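Search the newsletter
Enter keyword
Go

The Tray by the Desk: Is a Catchall Worth the Trouble?

13 July 2026
By the Home Desk, Grekville Household Letter

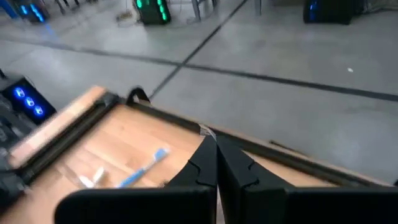 Every spring somebody writes in to tell us that a tray will fix a messy room. The idea gets passed around as if it were settled fact: put a shallow tray where things pile up, and the pile turns into a "station." I have my doubts, and I've had them since May, when I decided to give the thing a fair try in the room where I do the newsletter. My complaint is simple. A tray doesn't sort anything. It gives clutter a border, and then you stop seeing the clutter. A blue toothbrush lying on honey-colored wood, with a couple of small white bits off to one side and a computer tower lit up blue close by, looks almost deliberate. Take the tray away and you'd say, what is a toothbrush doing next to the computer?

The people who sell trays know this perfectly well. Lerkico has a page of them, and the wording leans hard on calm. Calm mornings, calm surfaces. I read the whole page and couldn't find a single sentence about what you're supposed to put in one. Clellum at least suggests keys and mail. But keys already have a hook in most houses, and mail in a tray is mail you haven't opened.

So I set some rules for myself and kept to them for 17 days, more or less the length of time I can stick with anything.

The first rule was that nothing went in the tray unless it got used in that room. That sounds obvious and it was the one I broke soonest. Small stuff travels. A bottle cap comes in on a saucer, a pen cap comes off in your pocket, and then there's some little plastic piece that must belong to something, so you don't dare throw it out. I have thrown out that kind of piece before and regretted it once. Once, in my whole life! I've kept hundreds of others for no reason at all.

The second rule was to empty it every 4 days. Tip it out, wipe it, put back only what I could name. I'd recommend this part, with or without the tray, and it takes a few minutes. A bare tabletop needs the same wipe and there's no rim for the crumbs to hide against. That rim is my biggest practical gripe. Dust goes straight to the corners, and a cloth won't reach it. You need something with bristles.

Which brings me back to toothbrushes. A retired toothbrush is about the best cleaning tool in the house for edges, and I will argue with anyone about that. It does the seams between floor panels, the groove along a rail, the vents on a computer case (power off, cable out, dry bristles only, and go gently). If you have a tower sitting low down, look at the front of it every so often. Fans pull in whatever is near the floor, and the pretty lights don't tell you a thing about how much fluff is behind them.

Just don't let the cleaning brush live anywhere near the bathroom ones. Put a band of tape on the handle or cut a notch in it. We printed that advice a while back and a reader wrote in to call it fussy. I'd call it cheap insurance.

As for price, I've seen plain wooden trays at the Sfakianakis store for 40 dollars, and I think that's too much for a flat piece of wood with sides. A baking sheet does the job. So does the lid of a sturdy box, if you don't mind how it looks. If you do want wood, run your palm over the inside before you buy, check that it sits flat, and skip anything with fancy corners you'll have to dig dirt out of later.

Did it help? A little. I lost fewer small things, or at least I lost them all in the same place. The rest of the room was no tidier, and by the end I was putting things in the tray just to avoid walking them down the hall. I haven't gotten rid of it. It has moved to a shelf, where it holds one brush and a dust cloth, and I still wipe the corners when I remember.

If you've had better luck, write and say what you keep in yours and how often it gets emptied. Please don't write to tell me it's calming.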